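Progress report to the Panasiuk Fund
Curkia Household Skills and Home Start Program
July 7, 2018

Dear friends at the Fund,

Thank you for your patience with this report, which should have reached you before the end of the school year and did not. We moved offices in the spring, only from the back of the Isum building to the front, but you would be amazed how many boxes of paper can hide in a hallway. Everything is unpacked now, the phones work, and I am very glad to be able to sit down and tell you how the grant is being used.

You will remember that the first half of the award was meant for the classes and the second half for the starter kits that families take with them when they move into a place of their own. I'll go through them in that order, and then say something about money, and then something about what we would like to do next if you are willing.

The classes

We planned on two courses, cooking on a budget and looking after a home, and both are up and running. Cooking filled up right away and has had a waiting list ever since. The home course was slower. People were shy about signing up for something that sounded like a lesson in cleaning, and I can't say I blame them! We changed the name to Running Your Own Place, moved the rent and utilities session to the first evening, and the sign-up sheet looked very different the next time we put it out. The rent session is still the one people talk about afterward. Several families had never seen a utility bill broken down line by line, and one mother brought hers back the following week with her own notes all over it, which did my heart good.

We have kept the cooking course close to what people already make at home. Early on we used a set of recipe cards that came with the curriculum, and they were fine as recipes, but they called for things our families don't buy and left out most of what they do. So the cards went into a drawer and we asked people to bring a dish they knew. Potato pancakes one week, a bean stew the next, a carrot salad that everyone wanted written down. The teacher adds the part about cost and storage as she goes along. It takes longer and the kitchen is noisier, but attendance holds up much better, and the little ones who come along with their parents get a proper supper out of it.

Childcare during class was the weak spot in our last report and I want to be straightforward that it is only partly fixed. We have a sitter for the evening sessions and none yet for the daytime ones. Two parents left the daytime group for this reason. We have kept in touch with both and hope to have them back in August.

The starter kits

When we wrote the proposal we pictured the kits as mostly linens and dishes. Families told us pretty quickly that linens were the easy part, and that what they were missing was the everyday stuff, from kitchen tools all the way up to laundry. We rewrote the list with that in mind, and it now runs from a can opener to help with finding a washer. 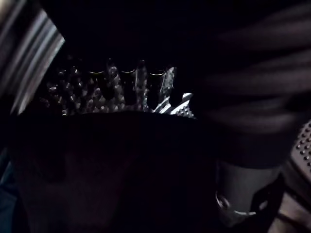
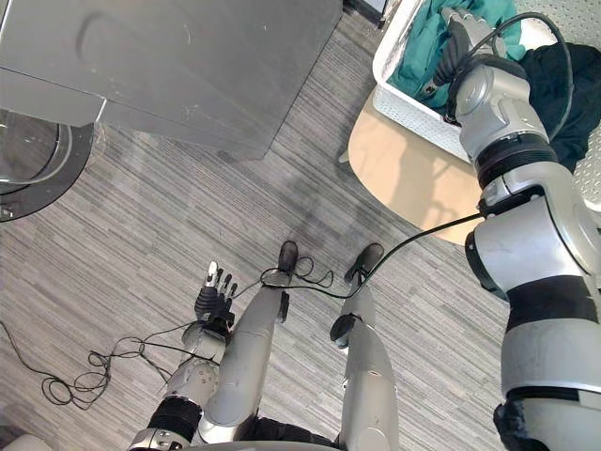

Grater-like surface close up, first; washing machine on gray striped carpet, second

Skunine, the secondhand warehouse across the river, has been a wonderful partner in all this. They let us shop ahead of their regular opening hours and they hold the larger pieces for us until a family has a confirmed address. In return we send them anything donated to us that doesn't fit the list, and it has turned into a friendly sort of trade. The kitchen basics in each kit are bought new and cost us $300 a month on average. Appliances are harder to plan for, as you would expect. Some months there is plenty to choose from and other months we go home with a toaster.

Delivery is the piece we underestimated. We had assumed most families could borrow a car, and for the small boxes that's true, but a car is not much use when the item weighs more than the person moving it and the apartment is up three flights. We now rent a van with a lift once a month and group the deliveries by neighborhood. It means some families wait a few weeks longer than I'd like – we do tell them so at the start, and we send the kitchen box ahead so there is something to cook with in the meantime.

Money

Spending is close to plan. Food for the cooking course came in under budget, thanks in large part to the market stallholders who let us have produce at the end of the day. Van rental was not in the original budget at all, and we covered it from the printing line, where we had more than we needed. We would like your approval to move a further $500 from printing to delivery for the rest of the grant period. The full figures are in the attached statement, and please do call if anything in it is unclear. I would much sooner talk it through than have you puzzle over my columns.

What comes next

In August we start the second round of both courses. We'd like to add a short session on leases, as so many of the questions on rent night turn out to be lease questions in disguise, and we are talking with the legal aid office about sending someone. We are also still looking for a daytime sitter, and if anyone at the Fund knows of a good one, we would be grateful for the name.

You are most welcome to visit any evening class. Come hungry, and let us know ahead of time so we can set out another chair.

With warm thanks,
The Program Coordinator
Curkia Household Skills and Home Start Program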